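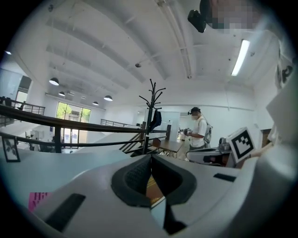 View from the gripper's own camera, upstairs by the railing. Pale grey body, dark rubber pad in the middle, marker cube off to the right.

Hand-held gripper cameras: stay with the fisheye or go narrower?

Posted by uratholm_upstairs, 10th November

Hello all! I've been having a lovely time comparing two hand-held grippers with cameras on them and I'd like some opinions before I settle on one. The first is the Pelkonen, with the fisheye lens, and that's the one my picture came from. The second is the Drandmont, which has a much flatter, narrower lens and a slightly lighter body.

What I love about the Pelkonen is how much it takes in. In that one view I've got the fingertip pad, the marker cube, a table and chair, the coat rack, the stair railing and the trees outside the glass door on the floor below. When I played back my first batch I could nearly always tell where in the building I'd been standing, even with the gripper pointed somewhere daft.

The trouble is the bending. Our railing is straight, I promise you, and look at it! I've also got those dome lamps and the long tube light in view, and I'm wondering whether bright lights near the top will upset the exposure when I tilt down towards a table. The gripper body takes up a big chunk of the lower half as well, so I'm giving away a lot of picture to plain grey gripper.

So far I've done 100 short clips with each, all picking up and putting down small things on a table. Tracking dropped out in more of the Drandmont clips, mostly when I turned quickly. On the other hand its close-up detail is gorgeous, you can really see an edge of card slide between the fingers.

Has anyone used both for a good long while? Is there a sensible way to compare them that isn't just me squinting at clips in the evening?

komley_bench

Oh, I enjoyed reading this, I went through exactly the same thing in July and ended up staying with the fisheye. Don't let the curved railing put you off. The lens bends everything the same way every time, so once you've calibrated it the software knows what to do with it. It looks odd to us and does no harm.

A few things I'd try:

Calibrate each camera afresh before comparing. I used 200 views of a printed board for each lens, which was more than I needed, but do make sure plenty of them are out towards the dark rim. My first go had the board in the middle of every shot and the tracking was rubbish at the edges.

Lock the exposure. Set it with the gripper pointed at the table you'll be working on, then leave it alone. The lamps will burn out to plain white and that's fine, you aren't trying to pick up a lamp. If it's left on auto you'll get a flicker in brightness whenever one comes into view, and that muddles any comparison with a lens that never saw the lamp to begin with.

Do the same job with both. Same table, same objects, same time of day (you've got daylight coming through that door downstairs, so it does matter). Swap grippers every ten clips or so. If you do all of one and then all of the other, you'll be better practised by the second lot and it'll look like the better gripper.

As for the grey body filling the bottom, I've grown rather fond of it. It stays put in every shot, so if it ever shifts you know the camera mount has worked loose. Mine did, after 275 clips, and that's how I spotted it.

What you should count is clips where tracking held from start to finish, and clips where you could see the object right up to the moment the fingers closed. Two columns in a notebook is plenty. I'd love to see your numbers!

tinker_on_the_landing

Drandmont all the way for me, the detail is brilliant. I never do anything except small parts at a bench though, hardly moving my feet, so I can't say much about walking about with it. Stick some textured paper on the wall behind the bench if it keeps losing its place. That fixed most of mine.

uratholm_upstairs

Thank you both, this is so helpful! I hadn't thought of swapping every ten clips and I did indeed do all the Pelkonen ones first, so I'll be starting again with a locked exposure and a fresh calibration. I've got the notebook ready with two columns ruled. I'll try the textured paper on the Drandmont as well, but as a separate batch so it doesn't get mixed in with the rest.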